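The White Table

1. The Plate

My uncle Ruwan left me 2,000 dollars and a kitchen table, and the table was the part my cousins fought over. It's plain and white and it came from the Piklow outlet, so go figure. He used to sit there and say that a person could start over anytime as long as the table was clear – then he'd put one thing on it and look at it for an hour.

So I tried it. One plate first, the cloudy one you can nearly see through, and a red block. Then the two yellow sponges.

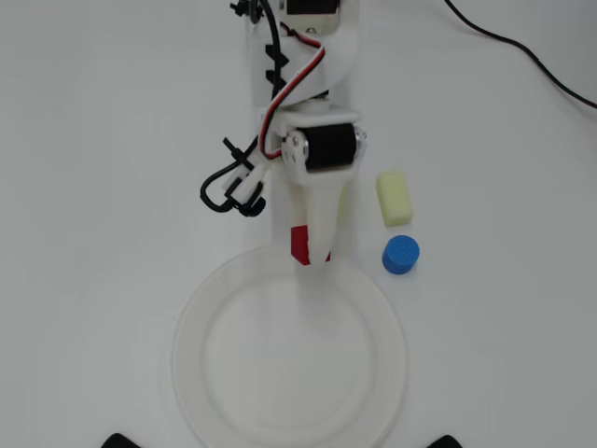
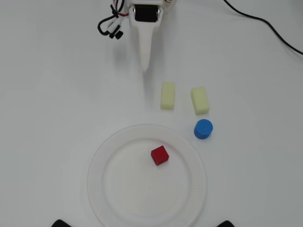 2. The Sponges

Kamrul Cassim from downstairs came up to borrow sugar and stayed for the whole evening. He wanted to know which sponge was mine and which was my uncle's. I said they were both from the same pack, 60 cents at Magagula, and he shook his head like I'd missed something big.

"They're standing apart," he said. "They've had a fight."

Well, after that I couldn't stop seeing it! I made tea. We talked about Ruwan, and about the November he drove all the way to Nolturia to apologize to his brother and then sat in the car and ate a sandwich and drove home again. 2,061 miles, there and back. He wrote it on the calendar.

Kamrul went quiet for a bit. Then he reached over and pushed the sponges together with one finger, very gently, and asked if I still had my dad's number.

I did. I went and got the phone.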